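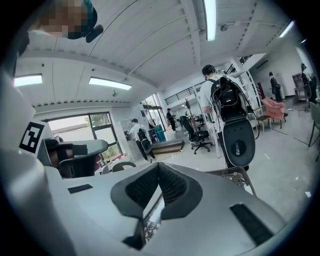 Maham Ghauri wrote back after the February talk that most of us clean a shared hall from the floor up and then wonder why the floor is gritty again by noon. Start with that. It gets people nodding, and it leads straight into slide two.

Slide 2. Order of work

High things first: railings, shelf tops, window bars. Then seats and tables. Floor last. Say it once, slowly, and leave the slide up while people write it down.

Mention the step platform in the middle of the floor. It has to be moved before anyone sweeps, and moved back after. At Trikwood we swept past one for 3 months and the dirt line around it took a whole morning to get off.

Slide 3. Concrete

Pale concrete shows every heel mark. Dry sweep, then a damp mop with plain water. Change the water every 600 square feet. People will ask about floor soap. Answer: a little, on marks only, and rinse.

Bins get emptied before sweeping. A bin near a glass door also needs its own spot marked on the floor, or it creeps into the doorway.

(Pause for water. Check the clock — this should be the 8 minute mark.)
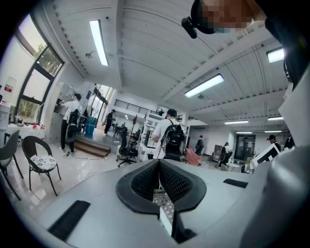 Notes by Noreen Marwat
Clorar Hall Users' Day, 29 April 2025

Slide 4. Seats, cloths and the window side

Wicker: brush it dry with a soft brush, working along the weave. A wet rag pushes dust into the gaps. Take the cushion off first and shake it outdoors. If the cover is printed, turn it inside out before washing.

White tablecloths: small things left on the cloth are what cause the trouble, especially red ones if the color runs. Clear the table completely at the end of the day, even if the same group is back the next morning. Shake the cloth, check it in daylight, treat spots before it goes in the wash. We keep four cloths in rotation at Arain, and that has been enough.

Tall windows with lots of panes: do the bars with a dry paintbrush, then the glass. Pull the table back from the wall before you start. Drips on a white cloth are hard to explain to the next user.

Slide 5. Who does what

Show the Flanudell sheet. One line per job, one name per line, no "everyone." Razia Kazmi asked last time if the sheet should be on the wall or on people's phones. Wall. Phones if you like, as well.

Questions. If there are none, ask who has a hall with a mezzanine and how they get dust off the railing without dropping it on the people below. Then hand over to Shazia for the storage talk.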